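Re: [lab-equip] Bench and hand spares, second half budget
From: Khalil Smadi
To: lab-equip list
Attachment: 1 picture, inline

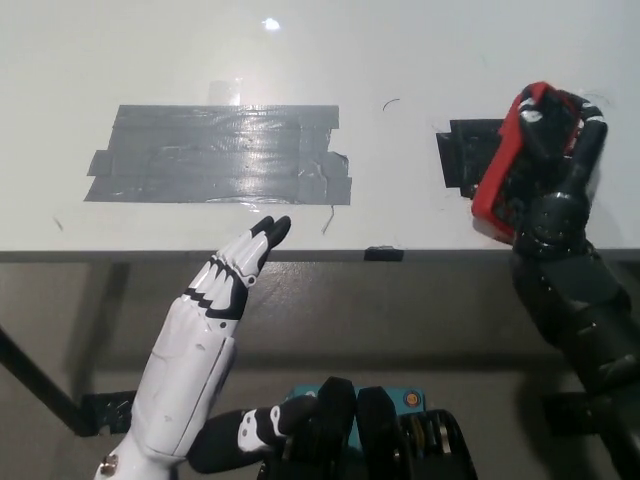

Head camera view, bench 2, right hand holding the red-rimmed part over the black tape patch.

Replies inline. Mesfin, I have trimmed your message to the parts that need an answer before the request goes to purchasing.

Mesfin Mamo wrote:
> I have the draft equipment list from Norkavby and the bench line looks
> high. Six new tops at the quoted price is more than we spent on the
> arms' service contract. Can we keep the present tables and only buy
> the fixtures?

Partly. The frames and legs can stay. The tops are the problem. We mark positions with tape, and the tape is now part of the work surface whether we want it or not. On bench 2 the gray patch is several strips laid over each other, with a torn end and uneven edges. Its glare shows up in the head camera, and so does the reflection of the overhead light on the white top. Both cost us time when we tune the part detection, and we pay for that again every time the lights are moved.

I would change the line to two matte tops now, for benches 2 and 3, and put the other four in next year's plan. Farkas will cut to our size and drill for the existing frames. They want the drawing by the end of September.

> What is the case for a second set of hands? The request says "spares"
> but it is priced as a full pair.

It is priced as a pair because the supplier only lists pairs. We do not need one. What we run out of is fingertips and the small joint covers. My proposal:

Fingertips, black, 50 pieces. This is the quantity where the unit price drops.
Joint covers, 30 pieces, split evenly between left and right.
One complete right hand, if Praltley will quote it alone. I have asked and have no answer yet.

The right hand does the gripping in nearly all of our tasks. The left is mostly held open and clear of the part. If money is short, drop the left side covers first and leave the fingertips alone.

> Pado offered a fixture plate with locating pins. Would this replace
> the tape?

For the place positions, yes. For the pick positions, no, as we shift those between runs and a pinned plate would fix them. I asked Pado for a plate with a removable insert and they can do it, but the insert is a separate tool charge. Please carry it as its own line so that it can be cut without losing the plate.

One point on the plate that is missing from their offer: it has to clear the dark strip along the front of the table, and there is a small clip on that strip near the center. Their sketch runs the plate right up to the front edge. Either the plate gets shorter or the clip moves. I prefer a shorter plate. We do not place anything that close to the robot's body anyway.

> Do we need to budget for floor work? Facilities asked.

No. The floor is concrete and the frames stand directly on it. Anchors can wait until we decide on the final layout. If facilities want a number, give them zero for this period and tell them we will come back.

> Lighting?

Keep it, but put it after the tops. I do not want to buy diffusers and then find that a matte surface fixed most of it. A trial with one top costs us a morning.

Revised order of purchase, highest first:

1. Fingertips and joint covers
2. Two matte tops, Farkas
3. Fixture plate, Pado
4. Single right hand, Praltley, pending quote
5. Removable insert for the plate
6. Diffusers

Lines 1 to 3 should fit under the amount already approved. Line 4 probably needs a separate signature. I have not included shipping for Praltley. Their last invoice had it as a flat charge and I cannot tell from the paperwork if that also applies to a single hand.

> Can you also say what we lose if all of it slips to the next period?

The fingertips cannot slip. We would have to take them from the second robot, and then the second robot is down. The tops and plate can slip, with the result that we keep re-taping and re-checking positions by hand. The part in the picture is a good case: it is held upright over a patch it partly hides from the head camera, so a bad mark is hard to catch at that stage. A pinned position would take that check out of the routine.

Please send me the cost center for line 3. The one on the draft belongs to the old Norkavby order and purchasing will bounce it.

Khalil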